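# Linen Room Gallery – Towels and Table Covers

The Totthorpe guest house keeps its linen in one long room behind the kitchen. Everything that goes out to the bedrooms comes through there first: bath towels, hand towels, bath mats, pillowcases and the covers for the work tables. The pages in this gallery go shelf by shelf. This page is for the terry cloth, and most of it is about tan towels, because we own more of them than anything else.

The current set is the Ollar bath towel in tan, bought in September to replace a white set that had gone gray. The order was 40 towels for $398, delivered. They are a medium weight. A heavier towel feels nicer on the first day, but it takes longer to dry and fewer fit on a shelf.

We tried three colors before ordering. White shows every mark. Dark blue left lint on the bath mats for the first few washes and faded at the hems. Tan hides small stains from makeup and sunscreen, and a new tan towel next to an older one doesn't look out of place.

Folding is done on a table covered in green cloth. Terry slides on a bare tabletop, and a corner you have just squared up will creep while you are working on the next one. The cloth holds it still. Green was picked for the plain reason that tan towels show up well against it and so does stray lint.
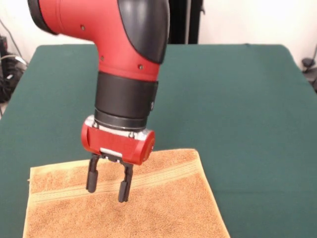
Our bath towels are folded in thirds the long way, then in half, then in half again. The hem goes inside so that only a fold faces the front of the shelf. Smooth each layer with the flat of the hand before making the next fold. Air trapped between layers is the usual cause of a stack that leans.

Hand towels get the same thirds and one fold in half. Bath mats are only folded in half, with the rubber side in, and kept on the bottom shelf.

A few other notes from the towel shelves:

- The shelves are 2 feet deep. A bath towel folded our way leaves room behind it for a row of hand towels.
- Clean towels go in at the bottom of the stack and are taken from the top, so the whole set wears evenly.
- No fabric softener. It coats the loops and the towels stop soaking up water.
- Pulled loops are snipped level with small scissors. Tugging on one makes a run.
- Towels with worn hems are cut down for cleaning cloths and kept in the Kuruc bin by the back door.

The wash log for last year came to 1,786 bath towels, counting each one every time it went through. That is a lot of folding for one table, and the green cloth has held up well. It gets shaken out at the end of the day and washed on its own – never with the towels, which pick up color from it.

The table covers come from Plorkeck, who sell the cloth by the yard. We hem the ends and leave the sides as they are. A new length is already on the top shelf for when this one wears thin.

Pillowcases and sheets are on the next page, along with the labels we use for the different bed sizes.

Page updated June 8, 2025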